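4.2 挂放环节：衣架、领口与横杆

这一节只讲挂。洗、晾、叠放在前面4.1已经交代，不重复。

样本来源：Plistton 社区衣物循环点，12月起记录，共1301件次上架。其中运动类上衣179件次，单列出来分析，原因是面料滑，和棉T恤放一起算会把均值拉歪。衣架两种，木质宽肩与细铁丝，各占多少见附表，此处略。横杆用的是可折叠的金属落地架，Drello 店和 Farina 店同款，高度统一，没有再调。

先说领口。圆领罗纹上衣，常见做法是衣架从下摆伸进去，再让钩子从领口穿出；另一种是直接从领口塞，一边肩先进，另一边肩折一下再进。后者快，但领口被撑。访谈里多数人知道会撑，还是这么做，赶时间。我们记录到领口明显变形的78件次，绝大部分是从领口塞的。下摆进的也有，少，多半是衣服本身就旧了。

亮面化纤的情况要分开说。料子滑，肩线对不准，木衣架两头一高一低，挂上去之后慢慢往一边溜。细铁丝架更严重，有几件第二天早上在地上。木质宽肩架相对稳，斜肩托得住，不过袖子长的、带宽条的还是往下坠，肩部起皱，条纹看着是歪的。店员的补救办法：在衣架肩头缠一圈橡皮筋。土办法，有用。Farina 店后来全缠了，Drello 店没缠，两店的滑落差别因此不能只归到衣架材质上，这一点初稿写的时侯漏了，现在补上。

再说上杆的动作。拆成三步来编码：衣架入衣、提至杆前、钩入横杆。第二步以前的文献基本不单独算，觉得就是过渡。我们的看法不同。衣架已经撑在衣服里、钩子还没碰到杆，这一段最容易出问题，下摆晃，衣架在里面转，一侧肩脱出来，得回去重做。图7是这一阶段的衣物状态：黄色亮面上衣，木衣架在杆的下方偏前，衣身有皱。编码时凡钩子未搭上横杆的一律记为第二步，哪怕已经离杆很近。判定标准就这一条，两名编码员有分岐时重看录像，不取折中。

返工率方面，运动上衣179件次里有40件次在第二步退回第一步。棉质上衣没有单独统计这一项，样本大是大，录像角度不全，不敢报。后续补。

钩子的朝向也提一句。循环点的规矩是钩口一律朝里，理由是整排取下来方便。实际执行一般。左手习惯的人挂出来常是反的，一排里混着几个反钩，取的时候互相别住，扯领子。这又回到领口变形的问题，所以表里那78件次未必全是入衣架时造成的，取下环节的贡献目前拆不开。Cornumetti 编码手册对此只给了“挂放相关”一个大类，太粗，我们沿用了，算一个局限。

还有杆的密度。排得太满，新的一件挤不进去，只能用手背先拨开两边，另一只手提着衣架等。等的时候衣服在抖，滑面料就在这时候掉肩。空一些好挂，可店里不愿意空，衣服多杆少。折中做法是留一端不挂满，新到的先上那一端，晚上再统一往里推。推的时候整排一起推，别一件一件拨，钩子刮杆，声音也吵。

小结不写了，讨论合并到第5节。下面是图和审阅过程中收到的一条意见。

图7 上杆前的上衣与木衣架，后方为金属横杆
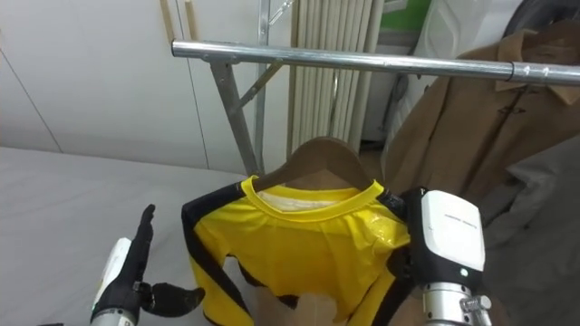 审阅意见二：橡皮筋那段建议展开。缠在肩头和缠在中段效果差很多，文中没写清楚位置对应的滑落情况，读者没法照着做。另外从下摆进衣架这一条，对窄身的款式未必成立，下摆收口紧的时候同样会扯，只是扯的不是领子。请补充按款式分的结果，哪怕只有运动上衣这一类也行。返工那40件次里，有多少是同一件衣服反复退回的，也请说明。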